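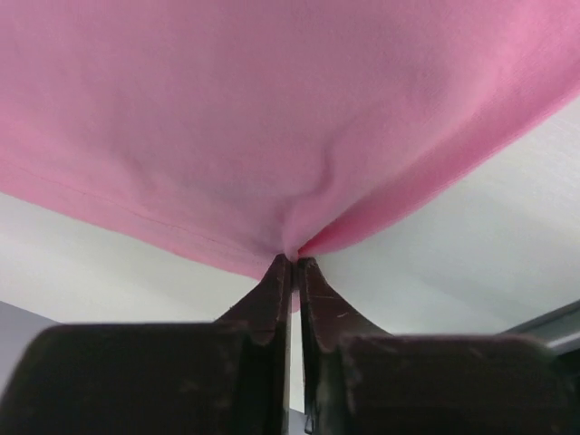

Reading time: 2 minutes

Linen Room and Laundry Inspection Checklist
Landivance Guest Residences, Building 8
Inspection period: September
Inspector: Rahel Schnyder
Reviewed by: Theresia Gasser, Housekeeping Standards

Scope

This checklist covers the storage, washing, drying and issue of all textiles held in the building. Each item is marked Satisfactory, Needs Attention or Not Applicable. Comments are required for every item marked Needs Attention.

1. Access and exits
1.1 Corridor door closes and latches without help – Satisfactory
1.2 Exit route clear to full width – Needs Attention
Comment: Two linen carts were parked opposite the dryer room at 7:40 a.m. The supervisor moved them during the visit. Carts are to be kept in the marked bay between rounds.
1.3 Emergency lighting tested within the last month – Satisfactory

2. Washers and dryers
2.1 Lint screens clean at start of shift – Satisfactory
2.2 Exhaust duct cleaned and dated – Needs Attention
Comment: The duct label is unreadable. Wallner has been asked to confirm the last service under work order 3724 and attach a new label.
2.3 Emergency stop buttons labeled and within reach – Satisfactory
2.4 Floor drains covered – Satisfactory

3. Chemicals
3.1 Safety data sheets available in the room – Satisfactory
3.2 Containers closed and labeled – Satisfactory
3.3 Eyewash station flushed and recorded – Needs Attention
Comment: Entries are missing for the second half of the month. The station itself worked when tested.

4. Textiles
4.1 Shelving fixed to the wall – Satisfactory
4.2 Clean and soiled items kept apart – Satisfactory
4.3 Seams, hems and edges checked before issue – Needs Attention
Comment: Of 62 items sampled, 13 had open seams or loose threads and were withdrawn. Most came from the older Etico stock. Colored items should be opened out fully under good light, as wear along a stitched edge is easily missed when the cloth is folded.
4.4 Repair log up to date – Satisfactory

5. Staff
5.1 Lifting guidance posted – Satisfactory
5.2 Gloves available in all sizes – Needs Attention
Comment: Size small was out of stock. An order has been placed with Asteo.

Follow-up

Items 1.2 and 3.3 are to be corrected at once. The remaining items are to be closed before the next monthly inspection, with written confirmation sent to Theresia Gasser. The signed copy is kept in the housekeeping office.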